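4.2 Processor placement at the shared bench

The second task was made in the Stulinwood workshop, where the arm is screwed to the same bench that other members use for repairs. We did not want a special test fixture. The tower stays in its own case, lying on its side, and the arm must come in from above between the walls and the cables. The fingers were printed in the workshop and follow the Nwosu pattern, with the pads made shorter by 6 mm.

Before each attempt the operator opens the load plate by hand. The arm then takes the processor from a tray, moves it over the socket and stops. At this point (Figure 3) the wrist camera gives the only view we use for the final correction of angle – the overhead camera was tried in August and removed.

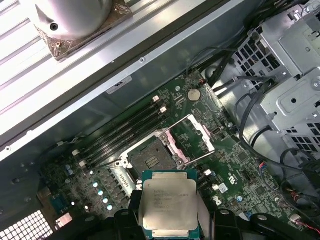
Figure 3. Wrist camera view before lowering. The processor is held from both sides; the socket is open and the memory slots are empty.

The socket lies diagonally in this view, so the correction is mainly a rotation. We estimate it from the metal frame of the socket, and the contact field is used only as a check. Reflections on the capacitors disturbed our first edge detector, and Branwen Morris replaced it with a mask drawn once per board.

In total we recorded 251 attempts. Lowering is done in small steps, with a pause of 600 ms after each one for the force reading to become quiet. In 46 attempts the arm stopped by itself above the force limit and the processor was returned to the tray. We discuss these stops in Section 5.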